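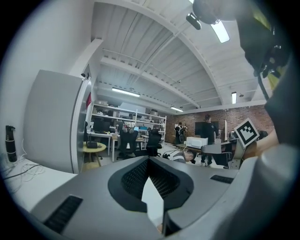
How long does it take to get a stamp album valued?
Most small collections take an afternoon, according to the woman who runs the counter at Lamel, a stamp shop in Amport. Bigger ones she keeps overnight.

She's been there 8 years and took over from her uncle. Talks fast, tea going cold. People come in with a grandparent's album and a figure in their head, she says, and the figure is nearly always wrong.

"They've seen something online. One stamp, perfect, with a certificate. Theirs has a crease and half the gum gone."

She doesn't like giving bad news but gives it quick. Best albums she sees are the boring-looking ones. Plain covers, tidy pencil notes, stamps left on the envelope. "Please leave them on the envelope. I say it every week and there they are, soaked off and drying on a tea towel."

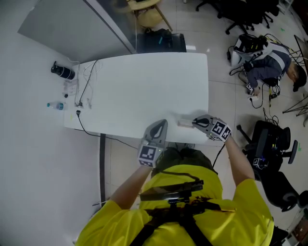

BUYING AND SELLING

November was busy. A house clearance brought in 172 covers from one family, all addressed in the same handwriting, and she spent evenings reading the postmarks. Sold most of it as a single lot to a collector in Jinley who wanted the village cancels. She got a fair price, won't say what.

"I could of split it and made more. Didn't want to. Somebody kept that together for a lifetime."

Auctions she goes to less. Fees have gone up and the good material gets fought over by phone bidders. She'd rather buy across the counter, where you can hold a thing up to the lamp and take your time.
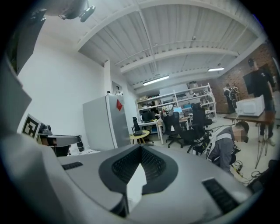 Forgeries, then. She keeps a drawer of them, 3 of which fooled her when she was starting out. The worst was an overprint, sold to her by a dealer who swore it came from the old Visser collection. Paid about two weeks' takings for it. She shows it to beginners now, next to a real one, and lets them guess.

"Look at the ink, not the picture. The pictures always right."

Any advice for someone starting? Pick a place you like, she says, and buy a decent pair of tweezers. Then the phone goes, and she is off in teh back looking for a catalogue.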